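Prevow Fold Notes

A data card and general readme for people who want to know how a T-shirt gets from flat to folded, and why it takes so many files to say so.

Status: usable. Version 3, 28 June 2019.

What this is

Prevow is a collection of 664 folding sequences of ordinary short-sleeved T-shirts on a flat table, with written notes on each one. The notes cover where the first fold lands, what the sleeves are up to, whether the hem stays straight, and the point at which the shirt stops being a T shape and becomes a parcel. It grew out of an argument over how to describe a half-folded shirt in words, and the argument is still going in the label file.

If you came looking for trousers, try Drodley. If you came looking for fitted sheets, I wish you well.

What's in the folder

shirts.csv - one row per sequence, with size, color and fabric notes
folds.csv - one row per fold, in the order they happen
stills/ - single pictures, named by sequence and moment
words.txt - the label vocabulary, with definitions
grudges.txt - labels we dropped, and why

The shirts

There are 46 shirts. Most are cotton or a cotton blend, bought in two batches, the second in January when the shops were practically giving them away. None has a pocket, a slogan or a collar you could call a collar in front of a tailor. We did buy one with a printed front, and it was retired because everyone lined up the print and ignored the shirt.

Shirts are washed once before use and not ironed. Small wrinkles are left in. A perfectly smooth T-shirt exists mainly in catalogs, and folding one teaches you very little about your own drawer.

The half-folded state

Plenty of the mail I get is about the label "half-in," so it has its own section. A shirt is half-in when one side has been brought over toward the middle and the other side has not. The sleeve on the open side still sticks out. The fold line may be straight or slanted, and the slanted kind gets the extra tag "slant."

Half-in is the most informative moment in the whole business, and also the one where people tend to wander off and make coffee.

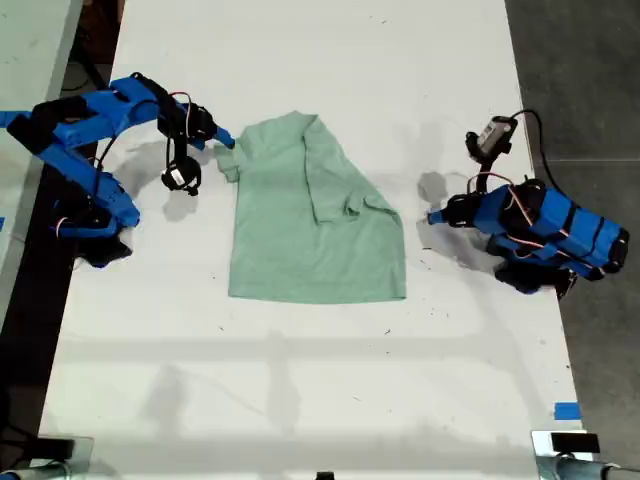
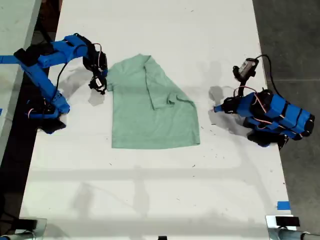
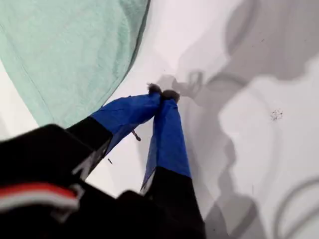

Danylo Dmytriv

The green shirt is a good one to learn the labels on. In the first two stills the open sleeve is out to the left, the hem is straight, and the folded side makes a slanted edge, so the entry reads: half-in, slant, hem true. The second also gets "bunch," for the small gathered fold near the middle. The third is a close view of the fingertips with green cloth lying beyond them, and it gets "tips" and nothing else. Please don't try to work out a fold label from a close view. I have read the results.

Label vocabulary, short form

flat: spread out, both sleeves open, no fold yet.
half-in: one side over, one side open.
both-in: both sides over, shirt now a long strip.
slant: the fold line runs at an angle to the side seam. Use with any of the above except flat.
bunch: cloth gathered into a small ridge or lump along a fold. A wrinkle is not a bunch. If you have to lean in and squint, it's a wrinkle.
hem true: the bottom edge reads as a straight line.
hem off: it doesn't.
parcel: finished, or as finished as it's going to get.
tips: close view, fold state not labeled.

"Neat" was a label in version 1. It was removed after two labelers agreed on it so rarely that a coin would have been cheaper. The full post-mortem is in grudges.txt, under N.

How the labels were made

Each sequence was labeled twice, by two people who had not seen each other's work. Where they disagreed, a third person picked one of the two answers and was not allowed to come up with a new one. That rule was added in version 2, after a brief and unhappy period of new ones.

Slant caused the most trouble. Hardly any fold made on a real table is perfectly parallel to anything, and strict labelers will happily slant everything in sight. Our rule is that the angle must be plain at arm's length. Lenient, yes - but it got us to version 3.

Known problems

50 sequences have no parcel label. They stop partway through and were kept for their early folds, which are fine.

The color column was filled in by four people with four ideas of green. Mint, sage, pale green and, in one case, "hospital" should all be treated as the same bucket.

Left and right mean the left and right of the picture, not of the person who would be wearing the shirt. Version 1 used both systems. If you still have version 1, delete it.

Suggested split

Keep all sequences of one shirt on the same side of the split. Set aside 70 sequences for testing; the list we use is at the bottom of words.txt, where I put it once and have been too stubborn to move it.

Corrections

Send the sequence name, the label you object to and the label you'd prefer. Long essays on sleeve theory are read, but slowly.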